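Midgate Assembly Cells: Frequently Asked Questions for Staff

Last updated 01/04/2025

Why is Skudholm introducing the cells?
The Midgate site completes 1628 small-part fittings in a standard week, most of them by hand. Repetitive grip work was the most common complaint in the February staff survey. The cells are intended to take over part of that work.

Will any positions be lost?
No permanent position at Midgate will be made redundant under this program. The 13 employees currently assigned to the fitting bench will keep their classification and rate of pay. Seven will move to cell operation and the remainder to inspection or kitting.

What will the cells do?
Each cell has two arms working over a shared table. One part is held in each gripper and the two are brought together end to end. Operators remain responsible for loading, checking and sign-off.

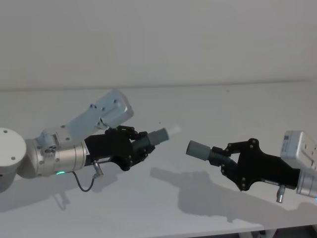
Two arms, each holding a part, over the white work table.
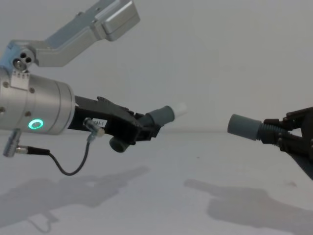
What training is provided?
Operators complete the Trunditz course, which runs for 70 hours and is undertaken in paid time. Staff who do not wish to become operators should advise their supervisor in writing before rosters are finalised.

May I enter the cell while it is in operation?
No. The arms must be stopped and the isolation tag fitted before any person reaches over the table. This applies equally to cleaning, to retrieving a dropped part and to visitors accompanied by a supervisor.

Who do I contact if a cell stops during my shift?
Call extension 111. Do not attempt to restart the cell unless you hold a current operator authorisation.

Will the cells record my performance?
The cells log cycle counts and faults. These records are not linked to individual employees and will not be used in performance reviews.

Does this affect the Han building?
Not at present. Staff there will be consulted before any change is proposed, in accordance with the enterprise agreement.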